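The house that never gets tidied

Adelmo Rinaldi has a bedroom he has never set foot in. He opens it most mornings before his first coffee, checks that the bed is still up against the back wall, and drops a cardboard box on the mattress from a height of two centimetres to see what it does.

If the box settles, he carries on. If it shivers, slides or sinks through the blanket, he has a morning's work ahead of him.

The room is part of Gedska, a simulated house used to train and test the software for a household fetching robot called the Honerlow. Rinaldi looks after it for Bororia, the small firm that builds the robot. His title is simulation technician, though he describes the job as maintenance.

"People think you build the house once and then it's done," he says. "It's a machine like any other. Things work loose." 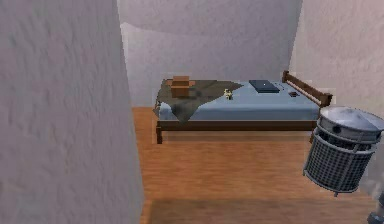 A bedroom in the Gedska simulator, with a box and several smaller objects set out on the bed.

Every object in the house has two bodies. One is the shape you see on the screen, with its colour and surface. The other is the collision shape, a much simpler hull the software uses to work out what is touching what. When the two don't match, you get the faults that fill Rinaldi's notebook: grippers that close on air beside a cup, a blanket that a toy can't rest on, a bin that hovers over the floorboards.

The Gedska library holds 3971 objects. Rinaldi keeps a shorter list of 899 that are used often enough to be checked by hand, and he works through it in order, a few each day. He loads an object, turns on the outline of its hull, and looks at it from the side, from on top and from underneath. Then he drops it and leaves it alone for a minute of simulated time.

Bins are a regular nuisance. A mesh basket has a great many thin wires, and a hull that followed each one would slow the whole room to a crawl. The usual fix is to wrap it in a plain cylinder. Make the cylinder a touch too tall at the bottom and the basket will never quite meet the floor, however long you wait.

"You can leave a floater if it's out of the way," he says. "I don't like to. The robot plans around it, and then it learns something silly about bins."

Soft goods are harder. The bedding and upholstery in Gedska look like cloth but most of it is stiff, as real cloth takes far too much computing to run all day. A blanket is really a thin shell with creases drawn on. Small things set on it will roll into a dip that can't be seen, or perch on a ridge that isn't there, so Rinaldi goes over each piece with a test ball and flattens the hull where the ball misbehaves.

Chairs get the same treatment, with extra care taken where the cushion meets the arms. An early armchair had a gap there, and flat objects would work their way into it and vanish. One run lost the same plate 645 times before anyone looked at the log.

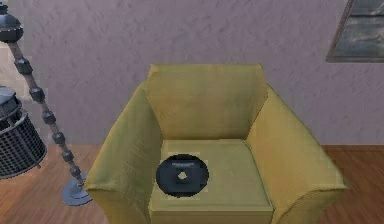
Flat objects have a trouble of their own, which is that there isn't much to get hold of. A disc lying on a cushion gives the fingers only a thin edge, and if the cushion is perfectly hard there is no way to press down and get under it. Rinaldi lets the fingertips sink slightly into soft surfaces. He sets the depth by feel, then has the robot try the pickup from each side of the chair, and writes the value on a card taped above his desk.

The robot's own model needs looking after too. The Honerlow's wrist was redesigned in December, and for a while the simulated arm still had the old one. The grasps looked fine on screen and came out crooked in the workshop. Now, when the mechanical team changes a bracket, they send Rinaldi the drawing and he updates the mass and the joint limits before the next batch of runs.

Lighting is the last thing on his round. The walls have a rough plaster finish, and the robot's vision software had begun treating some of the darker blotches as objects. He could have painted the rooms flat white. Instead he kept the plaster and now shifts the lamps and the shading between runs – real houses have blotchy walls, and the robot will have to cope with them.

The software that runs the overnight batches, Yatsenko, resets every room to its saved layout at the end of each run. It doesn't fix anything. Whatever was crooked in the layout comes back crooked, and turns up in the morning report with a room name and an object name beside it.

Rinaldi reads the report from the bottom up, as the newest faults are listed last. The whole round takes him almost until lunch. After that he picks up the list of 899 wherever he left off. When we spoke he was partway through the lamps, and after those came kettles, which have lids.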